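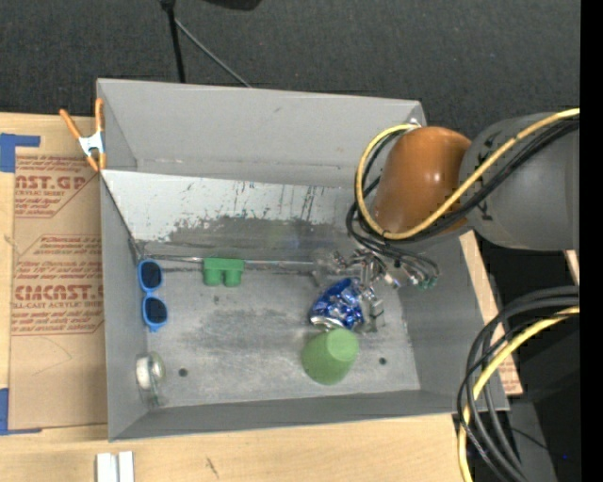 2 min read

Ticket 330 – lost property bin, small items going missing
Opened 12 Oct 2024 by Myung-ja Pyo, front desk, Turnance
Status: open, waiting on part

Problem
Small stuff handed in, put in the grey metal bin on the wood table, gone when the owner comes. Had 3 complaints since May. Last one an earring, before that a locker key.

What's in it now
Sunglasses, blue frames, dark lenses. Green plastic cup. Green double tube thing, no idea. Small clear item near the corner, glass or plastic, didn't fish it out. Crushed can, blue and silver – that's rubbish, not lost property. Please stop putting cans in.

Checked so far
Logbook against bin. Sunglasses are in the book, cup isnt. Green tubes entered as "toy?" by the evening shift.
Floor of bin. Small dark holes in it. Dropped a spare locker key near one, tilted the bin, key went straight through. So that's the earring sorted, probably.
Under the table. Found a hair grip and the missing locker key, number 155. Owner rung, collecting tomorrow. No earring.
Back wall. Filthy along the bottom edge, smudges and scratches. Wiped it with the Revix spray, the scratches stay obviously.

Tried
Tape over the holes. Peeled off by lunch, floor too scuffed for it to stick.
Folded tea towel. Works but everything slides down the sloped sides and bunches it up.

Next
Rubber mat ordered from Titov, cut to size. They say 3 working days.
Untill then anything smaller than a phone goes in an envelope in the desk drawer – name, date, where found. Wi has the drawer key.
Can to recycling. Cup to be written up.

Update
Mat came, wrong size, too wide by a thumb. Sent back. Envelopes still on for now, ticket stays open.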